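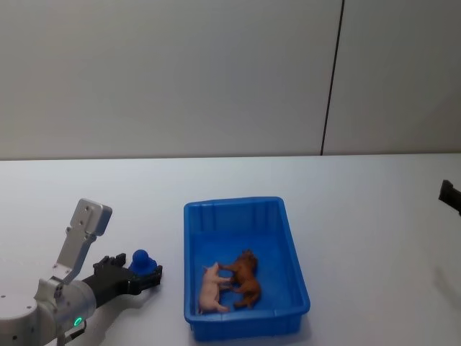 Brazo articulado con indicador verde encendido, sobre una mesa de superficie clara.

Diario de evaluación de producto cosmético
15 de febrero de 2025

Se abre la jornada con la segunda aplicación de la base de maquillaje Lilcombe, tono 2, sobre el mismo grupo de participantes de la sesión anterior. La dirección de Grundmont ha solicitado que las observaciones queden consignadas el mismo día de su obtención, y así se procede en esta entrada.

La textura del producto resulta más fluida que la de la versión retirada del catálogo. Se extiende con brocha plana sin dejar marcas en la frente ni en el mentón; en las aletas de la nariz se aprecia cierta acumulación, que se corrige con esponja humedecida. El acabado es satinado. Quien suscribe lo habría preferido algo más mate para la zona central del rostro, si bien se reconoce que esta apreciación responde a un criterio personal y no se trasladará al informe.

A media mañana se revisó la documentación de la barra de labios Juška. La referencia 2203 figura en la ficha técnica como «rosa tostado» y en el estuche como «teja». Se ha remitido nota a la señora Domnica Avram, responsable de etiquetado, para que determine la denominación definitiva antes de la impresión de los 3000 estuches previstos para marzo. La señora Avram respondió antes del mediodía y se inclina por «teja». Queda pendiente su confirmación por escrito.

Respecto de la máscara de pestañas Skundano, se han recibido 2760 unidades en almacén. El cepillo es de cerdas cortas y separa correctamente, pero el tapón exige dos vueltas completas para cerrar y varias participantes lo dejaron a medio enroscar. Se recomienda incluir una indicación en el prospecto. El desmaquillado con agua micelar se completó sin frotar; con leche limpiadora fue preciso repetir la operación.

Por la tarde se atendieron las consultas relativas al perfume de la base. Dos participantes lo consideran excesivo durante los primeros minutos. No se comunicaron molestias cutáneas en ningún caso. Se acuerda mantener la fórmula actual y solicitar al proveedor una muestra sin fragancia, a efectos comparativos.

Asuntos para la próxima sesión: reposición de esponjas, devolución de los muestrarios de sombras y lectura del tono 2 con luz natural, que hoy no pudo efectuarse por lo nublado del día. Se cierra la entrada a las siete de la tarde.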